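About Mendbridge

We try out grippers so small shops don't have to guess! Every gripper goes on an arm and gets the same job - small cubes, a taped grid, a bin.

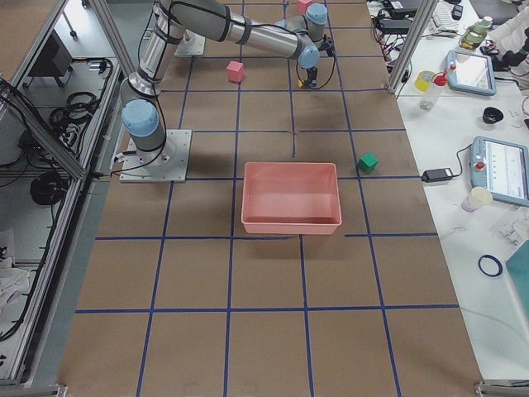

Yiran Cao started the bench in April with 2 controllers, and we've logged 384 trials on the Mulder fingers alone. 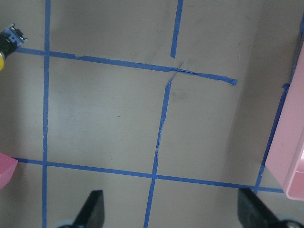 Cameron Semple wishes more labs would publish their missed grasps too. We do, all 97 of them so far, and we love arguing over them.
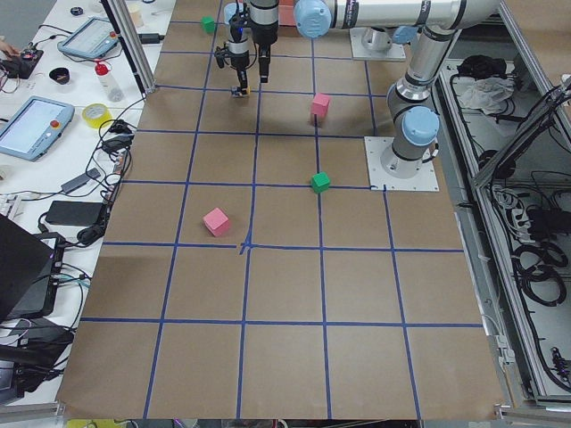

Wrist cameras are next, and we can't wait - write to Aicha Ouali if you have one you'd like compared.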